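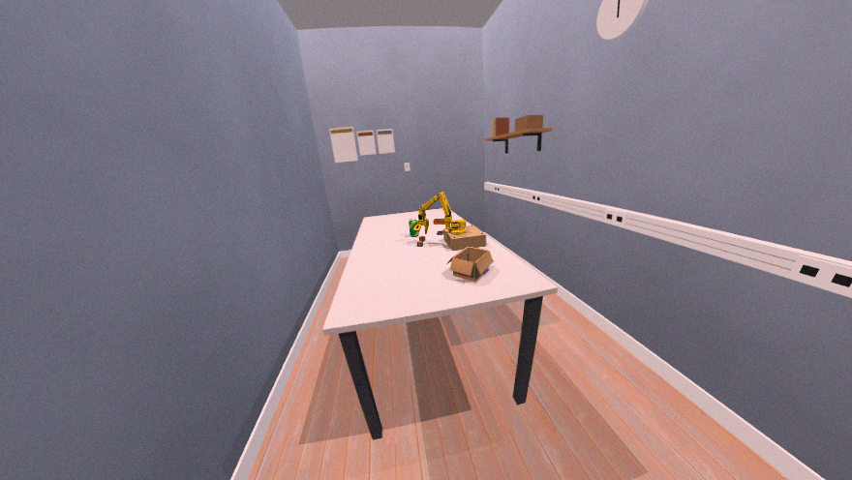
Halldóra Oddsson thinks the Plollavero set is too clean and said so in her comment on the last entry: every demonstration starts from the same arm pose, so the policy learns the pose and treats the camera as decoration. She wants start states jittered before any more episodes are added.

25 December 2024. Office closed, cluster idle, so I took the whole queue.

She is right about the pose. I pulled the joint values at step zero for the August batch and the spread was close to nothing. The reset routine writes the home configuration and then waits for the objects to settle, and the randomization block after it was commented out. I put it back with a small range on each joint and a wider one on the base rotation. Objects get their own draw. The small cube can now land anywhere the gripper can reach, as long as it is clear of the cardboard boxes. The green can gets the same treatment with a bigger margin, as it tips in the solver if it spawns touching anything.

Camera pose is also jittered now, slightly, per episode. Lighting is left alone until I can compare.

First run, 45 episodes, teleoperated by me. Slow. The new starts cost time because I have to look for the cube instead of reaching from habit. Two of the early ones are bad: I closed the fingers too high and pushed the cube. Recorded them anyway.
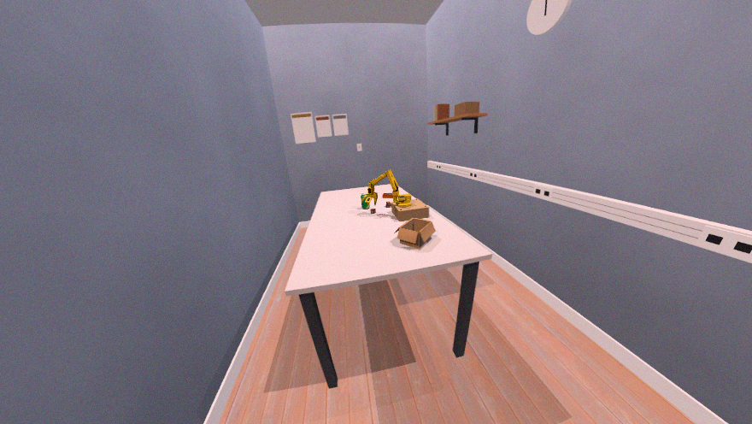
Do failed grasps stay in the set? They stay, with the failure flag on, and the training script decides whether to load them.

Svend Eskildsen's loader ignored that flag until last week. Checked it again today with a dummy file and it now filters correctly. The flag is per episode and I would still like it per step, so that a miss followed by a good second try is usable from the second try on. Wrote that up as a ticket and assigned it to myself.

Second run went to the scripted collector. It plans from ground truth object positions, which the policy never sees, and adds noise to the waypoints. Left it going through lunch and came back to 1896 episodes, of which 258 were rejected by the checker. Most rejections are timeouts. A few are contact explosions with the open box: if the wrist clips one of the flaps at speed, the flap joint goes unstable. Halved the physics step near contact. Throughput drops, acceptable.
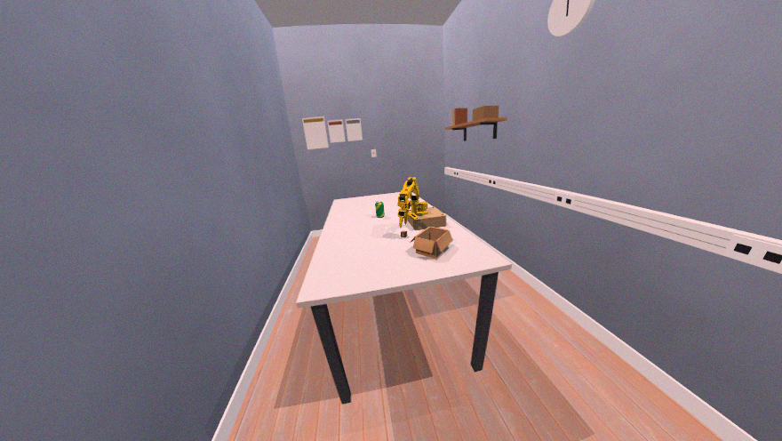

Render: Kinonden simulator, tabletop room, W. Daza

Onni Sjöberg asked for the language labels to be varied too. At present each task has one sentence attached to it. I wrote 3 paraphrases per task by hand and have the writer pick one at save time. Mernberg format allows a list, but the Thoroddsen viewer shows only the first entry, so a single string it is.

Disk: compressing depth to 16 bits saved enough to keep both camera streams. Checksums written.

To do tomorrow:
rerun the step-zero plot on the new data
ask Þröstur Bach for the evaluation seeds
train the small model on the old set and the new one, same budget
fix the flap joint damping

Scripted collector restarted at 22:10 with the smaller step.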